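Dronis Portable Record Player

I've been selling secondhand players for years, and I get asked for one thing more than any other: something that plays old 45s without chewing them up. So I finally got some of these in from Grurkora! Three speeds (33, 45 and 78), a built-in speaker, and a lid that shuts over the whole lot so you can carry it to a friend's place.

I tried mine with a stack of my aunt's surf and beat singles — scratchy, loved half to death — and it tracked nearly all of them. The one it skipped on was warped like a potato chip, so I'm not blaming the player.

The needle is good for more than 1000 hours if you keep it clean. Spares are item 342 in the shop. You get a 90 day return window, and the adapter for big-hole singles is in the box (please don't lose it, I can't get extras until August).

Colors are cream or dark green. The green is nicer, if you ask me!

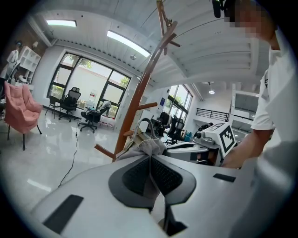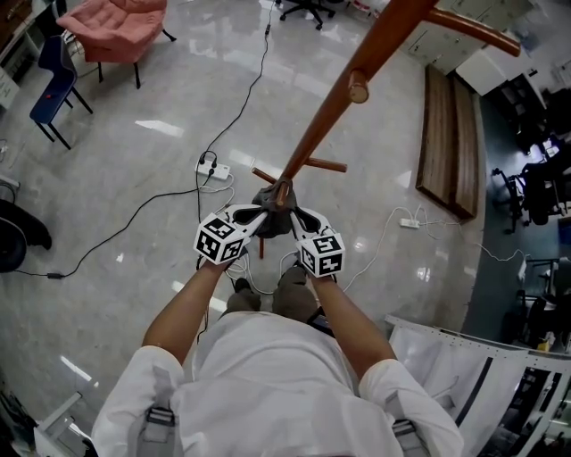
Photos: Mechthild Aebischer

Shipping is free if you add a Pramora record case. Headphones are sold separately.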